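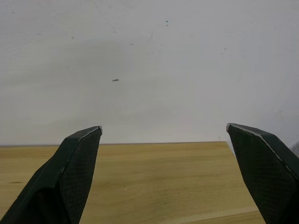

One reader of the previous edition wrote to the publisher that the chapter on weighing came too late, and that students had already ruined a term's results by the time they reached it. The chapter has been moved forward in this edition.

Category: Laboratory Practice / Weighing and Balances

CHAPTER 4
Choosing and Placing a Laboratory Balance

A balance reports the force that a sample exerts on its pan. Drafts, vibration, static charge and a bench that is slightly out of level all add to or take away from that force, and the display gives no sign of it. The placement of the instrument should therefore be settled before any purchase is made.

The teaching laboratories at Bundbridge supply most of the worked cases in this chapter. Their general weighing room holds top-loading balances with a capacity of 2000 g, and the analytical balances stand in a smaller room on a stone table. The two rooms are kept apart on purpose - doors in the general room open and close all day.

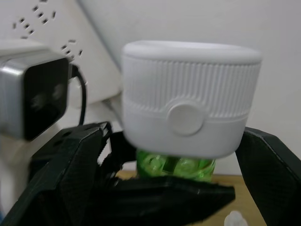
Figure 4.1. White plastic cap with a ribbed band.

Section 4.1 explains the terms used in a manufacturer's data sheet. Capacity is the largest load the balance can measure. Readability is the smallest step shown on the display. Repeatability describes how closely a series of readings agree when the same load is placed on the pan again and again. Buyers often compare the first two and overlook the third.

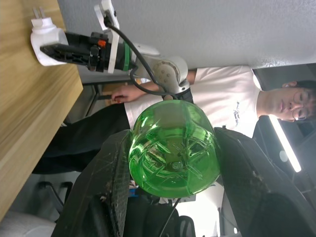
2349 words

Section 4.2 deals with the daily check. At Bundbridge, a 1000 g check weight is placed on each top-loading balance at the start of the day, and the reading is entered in the Dostus logbook. A balance that falls outside its limit is taken out of use until it has been adjusted. The log for one teaching year, ending in August, contains 873 entries and is used in Exercise 4.6.

Section 4.3 compares two draft shields, the Gavora sliding type and the Stanciu hinged type. Either is suitable for student work. The sliding type needs more regular cleaning, as powder collects in the track.

Before reading further, students should review significant figures in Chapter 2 and should know how to tare a container. The logbook form is printed in Appendix B.

Related chapters
Chapter 2: Recording Measurements
Chapter 5: Pipettes and Burettes
Chapter 6: Care of Glassware
Appendix B: Logbook Forms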